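Play Food and Pretend Kitchen Check, Jumell Playroom
Checked by: Muthu Iyer
Date: 27/02/2026
Last full check: December
Next one: before the summer kids start

Hi all, it's me again with the clipboard. Same list as last time, with a few lines added at the end because the December one missed some things (my fault, I wrote it). I mark each line OK, FIX or OUT. OUT means I've already pulled it and it's in the gray tub in my office, so please don't go hunting for it and put it back!

PLAY FOOD

1. No piece fits through the small parts tube
OK, mostly. I ran the whole shelf through and the only thing that went in was a single loose pea from the old pod set. The pod set is OUT. I know some of you love it. The Rao fruit set all passed with room to spare, and so did the bread.

2. No cracks, splits or sharp seams
FIX. I run my thumb along every seam, which takes forever, but it's the only way I trust. Two of the carrots have a seam that's starting to lift near the top. I've set them by the sink and I'll look again after they've had a proper wash, in case it's just gunk. If it's a real split they go in the tub with the peas.

3. No stems or leaves coming loose
OK. I tugged every one. The strawberry leaves are on there better than the ones on my actual strawberries.

4. Paint and color not flaking
OK. There's some fading on the tomatoes from the window side. Fading I can live with, flaking I can't.

5. No bite marks deep enough to trap food or dirt
OUT: one banana. Enough said. If you see a kid really chewing on something, please swap it for a teether and drop the piece in the wash bucket, and tell me at pickup so I can look at it.

6. Nothing holding water inside
FIX. Squeeze test on all the hollow pieces. The corn gave me a little dribble, so it's drying on a towel. If it still dribbles at the end of the week it's gone. A piece that's been soaked through gets moldy in the middle where you can't see it, and I don't want to find that out the way I did with the bath ducks.

BOWLS, PLATES AND PANS

7. Rims smooth all the way around
OK. I was a bit fussy about the flower-shaped bowls because there are so many curves to get a finger around, but I went petal by petal and there isn't a rough spot anywhere.

8. Printing and decoration intact
OK. This is one of my new lines. Several of the bowls have a design on the bottom, and I want to know if any of it starts lifting, because little fingernails will find it and pick. So far it's all flat and tight. Please use the soft side of the sponge on these. The green scrubby side took the pattern right off one of our old plates.

9. Stacking pieces come apart easily
FIX. The two small Orton pans jam together if you push them. I got them apart with warm water and some muttering. Store them side by side, please.

10. Nothing breakable has crept in from the real kitchen
OUT: one glass ramekin, found in the toy oven, full of blocks. Whoever is missing a ramekin, I have it.

TABLE AND FLOOR

11. Tabletop clean, dry and free of chips
OK. It wipes down beautifully but it's slick when it's wet, and a bowl will shoot right across it if somebody leans. So wipe, then dry, then toys. I've put a second towel on the hook so there's no excuse.

12. Table doesn't wobble
OK. I leaned on all 4 corners with my full weight and it didn't budge.

13. Bowls set out with a few pieces each, not heaped
OK. I'd still like everybody to stick with this one. When a bowl is piled up the food rolls off, somebody steps on an eggplant, and down they go.
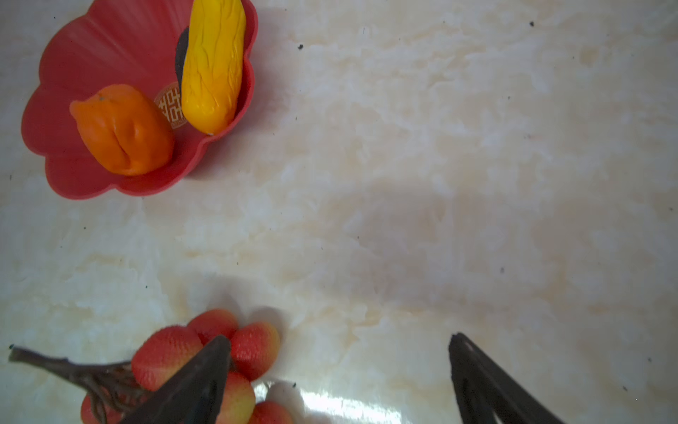

I've also noticed the kids play longer when there's less out. With the giant heap they just dump it and walk off, but give them a couple of vegetables and suddenly it's soup, and you're being charged for it. (I paid 63 dollars for soup this week. It was very good soup.)

14. Floor clear under and behind the play stove
FIX. I pulled the stove out and, wow. Crayons, a sock, half a cracker, a key. The key's on my desk. Can we add this to the closing sweep?

15. Stove and cupboard doors don't pinch
OK. The Tekholm soft-close hinge is still working on the left door. The right door never had one and it's light enough not to bother me.

CLEANING

16. Wash log filled in
FIX. There's a gap in the log. I'm sure the washing got done, I just need your initials on the sheet. The pen is on a string now.

17. Food pieces washed, rinsed and air dried
OK. Warm soapy water, 30 minutes minimum on the rack, longer for anything hollow. Please don't put them back in the bin damp, even if the kids are standing there asking.

18. Bins wiped out before refilling
OK. There was some sand in the bottom of the blue one, so give that another wipe when you get to it.

STILL TO DO

Recheck the carrots and the corn.
Order a replacement pod set, one-piece this time.
Hinge for the right door, if there's money left over. No rush.
Find the owner of the key.

If you spot something between checks, write it on the back of this sheet or just come grab me. I'm in the office until lunch most days, and I'd much rather get interrupted over a wobbly leaf than find it under the stove later.

Muthu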